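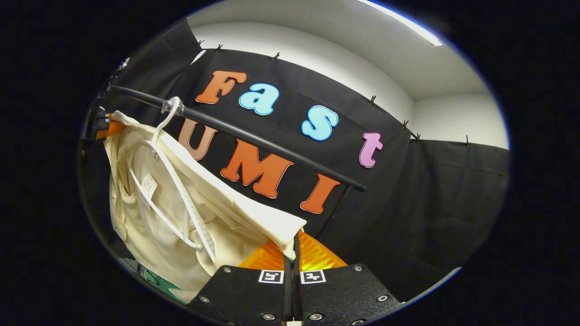 A cream-colored garment on a clear plastic hanger, in front of a black fabric backdrop with cut-out letters.

Drivholm opens rental service for small display booths in Ilthorpe

Ilthorpe, 22 Jul 2019. Drivholm, supplier of small furnishings for shops and markets, starts today a rental service for compact clothing displays. The service is called Steter and is intended for sellers who have clothes to show but no shop of their own, for example makers of knitwear, second-hand dealers and school sewing classes.

A Steter set contains a rod for hanging, a fabric backdrop, the clips to fasten it, and a box of plastic hangers. The customer can order the backdrop in black, gray or sand. Black has been the most requested color during the trial period, and Drivholm recommends it for light garments, which are easily lost against a pale wall.

The letters for the backdrop are ordered separately. They are cut in the colors the customer wishes and can be supplied with a thin white outline, so that also the darker colors remain readable on black fabric. Customers may mix capital and lowercase letters in the same word. Drivholm asks only that the text is kept to two rows, as a third row would be hidden behind the clothes in most cases.

The service was tested from April at the indoor market in Hervieu Street, where 91 sellers borrowed a set for one or more market days. After the test the sellers were asked for their opinion. The most common wish was a longer rod, and the second most common was clips that hold the fabric without leaving marks. Both wishes have been followed in the sets that are now offered. The sellers also wanted to be able to put up the display alone, and the instruction sheet has therefore been written again with shorter steps.

"Many small sellers lay their clothes folded on a table, and the visitor must lift each piece to understand what it is," Drivholm writes in its presentation of the service. "A garment that hangs shows its length and its folds immediately. We wanted that this should be possible also in a very small space."

Drivholm gives the following advice to new customers. Hang few garments at a time and keep the rest in a box under the display. Turn all hanger hooks in the same direction. Steam cotton and linen before the market opens, as the creases are seen more clearly when the piece hangs alone. Place the letters first and the rod afterwards, and look at the result from the place where the visitors will stand.

There are 186 sets available from the start. The shortest rental time is 2 days. Sets are collected and returned at the Drivholm warehouse in Ilthorpe, and delivery within the town can be arranged for a fee. Letters that are ordered for a rental belong to the customer and shall not be returned with the set.

Bookings are made at the warehouse desk or by the form on the Drivholm website. Price lists and fabric samples are sent free of charge on request.

About Drivholm
Drivholm rents and sells display furnishings, hangers, rods and textiles for small trade. The company has its office and warehouse in Ilthorpe.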